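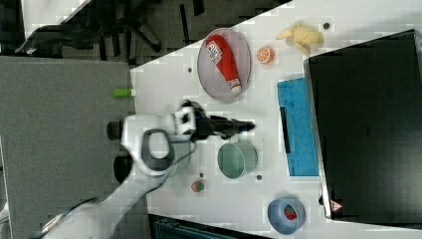 # Homemade ketchup from canned tomatoes

I love this recipe! It makes enough for 4 small jars, it costs very little, and you can tune it until it tastes exactly the way you like.

You need:

- 2000 g canned whole tomatoes
- 1 large onion, chopped
- 315 ml cider vinegar
- 150 g brown sugar
- 2 teaspoons salt
- a pinch each of clove, allspice and cayenne

Soften the onion in a little oil, then tip in the tomatoes and simmer for half an hour with the lid off. Blend until really smooth and push it through a sieve – I use my old Tiner, but any fine one will do.

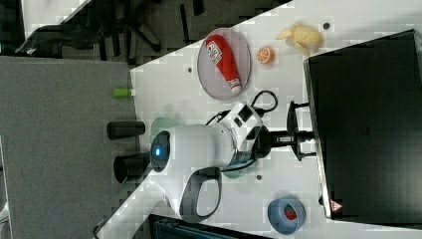 Back in the pot it goes, with the vinegar, sugar, salt and spices. Keep the heat low and stir often, especially near the end, when it loves to stick. It's ready when a spoon dragged across the bottom leaves a clear path for a second or two. Let it rest in the fridge for 24 hours before you judge it – the vinegar calms down a lot!

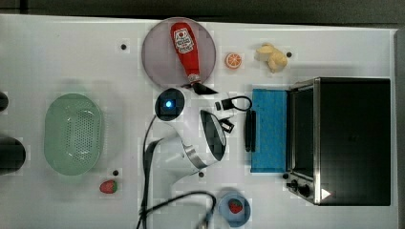 Allo wrote in to say that half the sugar is plenty if the tomatoes are sweet, and that a spoonful of mustard powder goes in with the spices. I tried the mustard in my next batch and I'm keeping it.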